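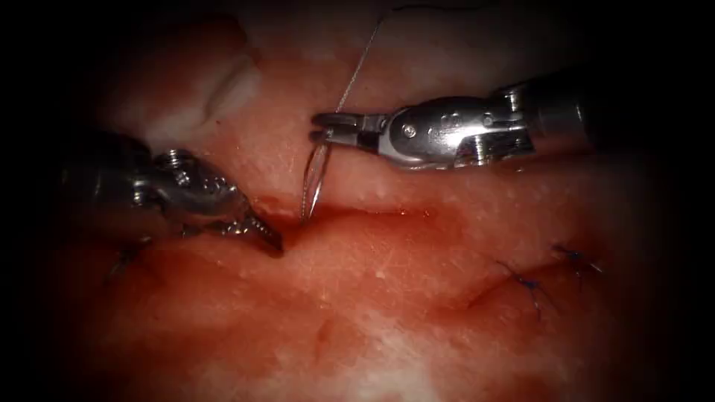

Day surgery unit: what changes for patients from March

The day surgery unit at Brakness moves to the ground floor of the Wandov building in March. Letters have gone to everyone with a date already booked. If you have one and no letter has reached you by the end of February, ring the booking desk and quote the reference at the top of your appointment slip.

The new entrance is on the river side of the site, next to the pharmacy. The old door by the main car park will be locked, and the lift there will serve outpatients only. Signs are going up in stages, so please follow the blue ones. The green ones still point to the old unit.

Arrival times

Morning patients are asked to come at 7.15 and afternoon patients at 11.45. You will not all be seen at once. The order of the list is settled after the anaesthetist has spoken to everybody, and that can take an hour or more. Bring something to read. There is a small locker for each patient, with room for shoes, a coat and one bag. Larger bags will have to go home with whoever brought you.

Eating and drinking

The rule printed in the old booklet is out of date. You may have a light meal up to six hours before your arrival time, and water up to two hours before. Black tea or black coffee counts as water. Milk does not, and neither does chewing gum. Take your usual tablets with a sip of water unless the pre-assessment nurse has told you otherwise. People with diabetes should follow the separate yellow sheet.

Going home

You need an adult to take you home and stay until the next morning. This has always been the case, but last year 18 operations were put off on the day when it was found that no one had been arranged. A taxi driver cannot act as your adult. If you live alone and have no one to ask, tell the pre-assessment nurse at your first visit and a bed can usually be found on Hirose Ward for one night.

Keep the dressing dry for the first two days. After that a short shower is fine, but leave baths and swimming until the wound has been checked. Some soreness and bruising is normal. Call the unit if the skin becomes hot, the redness spreads, or you have a temperature. The ward line is extension 2602 and is answered at all hours. Please do not leave messages about wounds on the booking desk answerphone, as it is only cleared in the mornings.

Parking and buses

The river side car park has 100 spaces, most of them taken by nine o'clock. Drop-off is free for 30 minutes at the barrier nearest the pharmacy. The Clokska bus stops outside the Wandov building in both directions, though the first one in the morning gets there too late for a 7.15 arrival.

Booklet

A new edition of Your Day Operation is at the printer. Until it comes, the reception desk has a two-page sheet with the fasting times and the map. Large print copies are kept behind the desk, so please ask. Corrections to the map should go to the newsletter office before the April issue closes.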